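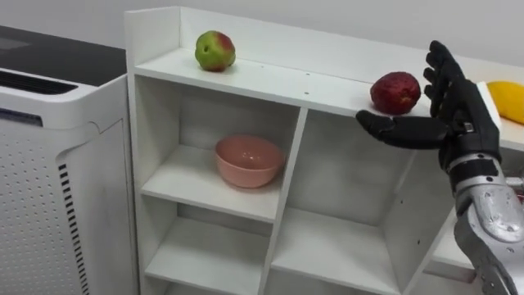

Evov Six-Tray Food Dehydrator
Item 204
Sold by Gosselin Kitchen Supply

In stock. Ships from our Brostthorpe warehouse.

Overview

The Evov is a countertop dehydrator for fruit, vegetables, herbs and jerky. It has a rear-mounted fan and a front door, so air moves across the trays from back to front and you can take out a middle tray without unstacking the ones above it. We have carried it for several seasons and it replaces the older round Jitia model, which is no longer made. Parts for the Jitia are still listed on our spares page while they last.

The Evov suits a household that dries a few pounds of produce at a time. If you put up a whole orchard's worth every fall, look at the floor-standing cabinets instead.

What is in the box

Dehydrator with door
6 wire trays
2 fine mesh sheets for herbs and small pieces
1 solid sheet for fruit leather
Drip tray
Printed manual with drying chart

Specifications

Trays: 6, removable
Temperature: 90 to 160 degrees F, in steps of five
Timer: up to 24 hours, with automatic shutoff
Cord length: 70 inches
Power: standard household outlet
Door: clear panel, lifts off for washing
Dishwasher safe: trays, mesh sheets and drip tray, top rack only
Warranty: two years, parts and labor

Using it the first time

Wash the trays and sheets in warm soapy water and dry them. Wipe out the inside with a damp cloth. Run the machine empty at its highest setting for an hour with a window open. There may be a slight smell during this run. It should be gone by the end.

Leave several inches of open space behind the machine. The air intake is at the back, and if it is pushed up against a wall the fan has to work harder and the drying times in the chart will be off.

Preparing fruit

Cut pieces to the same thickness. A quarter inch works for most fruit. Thinner slices dry to a chip and thicker ones stay leathery for longer, and a tray with both on it will never be done all at once. A mandoline helps with firm fruit. For soft fruit, a sharp knife does a cleaner job.

Apples: Core and slice into rings. Peeling is optional, though the skin gets tough. Dip the rings in water with a little lemon juice to keep the color light. Dry at 135 degrees.

Mangoes: Peel, cut the flesh away from the pit and slice with the grain. Very ripe mango sticks to the wire, so use a mesh sheet. Dry at 135 degrees.

Plums: Halve and remove the pits. Push the skin side inward so the flesh sticks up, then set the halves on the tray cut side up. These take longer than anything else in the chart.

Bananas: Slice into coins. They will darken whatever you do, and the flavor is the same.

Lemons: Slice thin and remove the seeds. Dry until they snap. They are good in tea and for holiday wreaths.

Herbs are dried at a much lower setting than fruit. Start at 95 degrees, use the mesh sheets and check after two hours. Leaves are ready when they crumble and the stems break cleanly.

For jerky, follow the separate section of the manual. Meat needs to be heated to a safe internal temperature as well as dried, and the manual covers both steps.

How to tell when fruit is done

Take a piece out and let it cool before you judge it. Warm fruit always feels softer than it is. Tear the cooled piece in half and squeeze. If you see beads of moisture along the tear, put it back. Dried fruit should bend without feeling sticky.

Before storing, pack the cooled fruit loosely in a glass jar and shake it once a day for a week. This evens out the moisture between pieces. If you see droplets on the inside of the jar, return the whole batch to the trays. After that week it can go into small airtight containers in a dark cupboard.

Cleaning

Unplug the machine and let it cool. Fruit sugar comes off the trays easily after a soak of half an hour in hot water. Don't use steel wool on the wires. The inside walls can be wiped with a cloth and mild dish soap. Do not rinse the cabinet or let water reach the fan grille. The rear intake picks up dust, and a soft brush clears it.

Questions we get

Can I run it with fewer than six trays?
Yes. Taking out every other tray gives you more height for thick pieces such as plum halves. The air flow is not affected.

Do I need to rotate the trays?
Usually not. On a very full load, turning each tray front to back at the halfway point gives a more even result.

Is it loud?
It makes a steady fan noise, much like a range hood on low. Many people run it overnight in a kitchen with the door closed.

Can I mix foods?
Fruits can be dried together. Keep onions and garlic in their own batch, or everything will taste of them.

Can I buy extra trays?
Yes, singly or in pairs. The machine holds 6, so extras are useful mainly for loading the next batch while the first one finishes. Trays from the Jitia do not fit.

Does the machine remember its settings if the power goes out?
No. It will come back on with the timer cleared, and you will need to set it again.

Customer reviews

Annick Marchand
Five stars
I do apples and pears and not much else. The front door is the reason I bought it. With my old one I had to lift the whole stack to check the bottom. Cleanup is fine if you soak the trays right away and a chore if you leave them until morning.

Brock Chan
Four stars
Dries evenly. One star off for the buttons, which beep each time you press them and can't be silenced. Going from 90 up to 135 is a lot of beeping at eleven at night.

Océane Perron
Five stars
Used it for mint and oregano all through June. The mesh sheets are a snug fit but they do lie flat after a couple of washes. Mint kept its color better than it did hanging in the pantry.

Justinas Pētersons
Three stars
The machine works well. The drying chart in the manual runs short for my kitchen, which is damp, and my plums took most of a second day. I would like a longer timer. Customer service answered my email and was polite about it.

Reply from Gosselin: Thank you for writing. Times in the chart assume a fairly dry room. For plums in a humid kitchen, reset the timer when it runs out and keep checking for moisture at the tear.

Shipping and returns

Orders placed before noon on a business day leave the same day. The Evov ships in its own carton, so tell us in the order notes if it is a gift and we will put it in a plain outer box.

You may return the machine within 90 days for a refund, used or unused, as long as all trays and sheets are included. Please wash them first. Return shipping is paid by the buyer unless the machine arrived damaged or faulty. For warranty repairs, write to Mackenzie Gauthier at the service desk and include your order number and a short note on what the machine is doing.

Related items

Evov extra wire tray
Evov mesh sheets, pair
Evov fruit leather sheet
Gosselin straight-blade mandoline
Wide-mouth glass jars with lids

Page updated 4/8/21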